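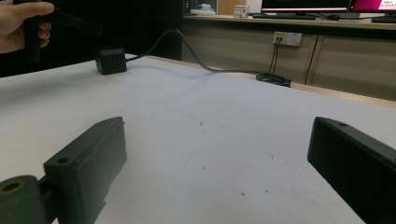

見積書を三社から取り寄せても、含まれている範囲がそれぞれ違うので並べて比べられない、という声が導入を検討中の企業から寄せられた。本体の価格はわかるが、指先部品の交換や作業台まわりの配線まで入れると予算がいくらになるのか、稟議の段階で答えられないという。

株式会社Traltanoは、手持ち式グリッパーおよび卓上作業環境の導入を計画する企業・研究機関を対象に、機器構成と費用を一つの書式で整理する購買計画支援サービス「Flastetti」の提供を開始します。

2022年7月29日
株式会社Traltano

■提供開始の背景

手持ち式グリッパーを使った動作データの収集は、ロボットアームを設置する前の段階から着手できる方法として、製造業や物流業の開発部門で検討されることが増えています。一方、購買の実務では、グリッパー本体、指先部品、カメラ、記録用の計算機、モニター、電源と配線、作業台が別々の品目として扱われ、発注部署も予算科目も分かれがちです。

当社が本年3月まで実施した試行では、参加した23の部署から計53件の導入計画の提出を受けました。計画書を確認したところ、本体の金額は記載されているものの、予備の指先部品や保守の費用が空欄のまま提出されているものが目立ちました。年度の途中で追加の申請が必要になると、承認を待つ間、収集作業を止めることになります。

■サービスの内容

Flastettiでは、導入計画を次の4区分に分けて記入します。

1. 本体および指先部品
グリッパー本体、指先部品、取付用のねじ類。指先部品は消耗品として扱い、初回購入分と年度内の交換分を別の行に記入します。

2. 撮影・記録機器
カメラ、ケーブル、記録用計算機、モニター、保存媒体。すでに社内にある機器を転用する場合は、金額を零とせず「転用」と記入し、転用元の部署名を併記します。

3. 作業環境
作業台、照明、電源、配線の固定具。コンセントの位置と空き口の数は、発注前に現地で確認します。電気工事を伴う場合は設備部門の見積りを添付します。

4. 運用費
作業者の工数、校正、保守契約、廃棄費用。工数は収集する作業の種類ごとに記入します。

記入後の計画書は当社の担当者が確認し、10営業日以内に指摘事項を付けて返却します。販売会社への見積依頼書も同じ書式から作成できるため、複数社の回答を同じ行で比較できます。

■対応機器

提供開始時点では、Kröger製の手持ち式グリッパーと、Cletellの記録用ソフトウェアについて、品目表をあらかじめ登録しています。品目表には本体と付属品の組み合わせ、交換部品の型番、ライセンスの更新単位が含まれます。登録のない機器は、利用者が仕様書をもとに品目を追加して使用できます。

なお、当社は機器の販売は行いません。機器の選定と発注は利用者が行い、納期および保証の条件は各販売会社との契約に従うものとします。

■試行で変更した点

試行の開始時には、作業環境の費用を「その他」の欄にまとめていました。しかし、作業台の寸法や天板の仕上げを後から変えると、カメラの設定や照明の見直しにも費用が及ぶことがあり、独立した区分に改めました。

指先部品については、形状の変更を想定した欄を新たに設けました。対象物が変わると指先を作り直すことがあり、その設計費と製作費をどの予算から出すかを、購入時に決めておくためのものです。欄には負担部署と承認者の役職を記入します。

また、机上の機器配置を書き込む図面の様式を加えました。モニター、入力機器、電源の位置と、作業者が手を動かす範囲を同じ図に記入するもので、ケーブルの長さを決める際に使用します。試行の参加部署からは、延長ケーブルの買い足しを申請する手間が減ったとの回答がありました。

■利用条件

対象:国内に事業所を置く法人、大学、研究機関
契約単位:部署ごとの年間契約
料金:計画書の件数に応じた個別見積り
提供形式:表計算ファイルおよび当社の確認業務
対応言語:日本語

試行に参加した部署は、提出済みの計画書を新しい書式へ移して継続利用できます。移行の作業は当社が行い、費用は請求しません。

■今後の予定

次の改訂では、リースと購入を同じ表で比較する欄を追加します。あわせて、複数年度にまたがる計画について、年度ごとの支払額を集計する表を用意します。改訂の時期は、決まり次第、当社ウェブサイトで案内します。

■お問い合わせ

株式会社Traltano 購買計画支援窓口
サービスの資料および書式の見本は、当社ウェブサイトのお問い合わせ欄からご請求ください。導入予定の機器名と希望する稼働開始時期をご記入いただくと、該当する品目表を添えてお送りします。

本リリースに記載の内容は発表時点のものです。仕様および利用条件は予告なく変更する場合があります。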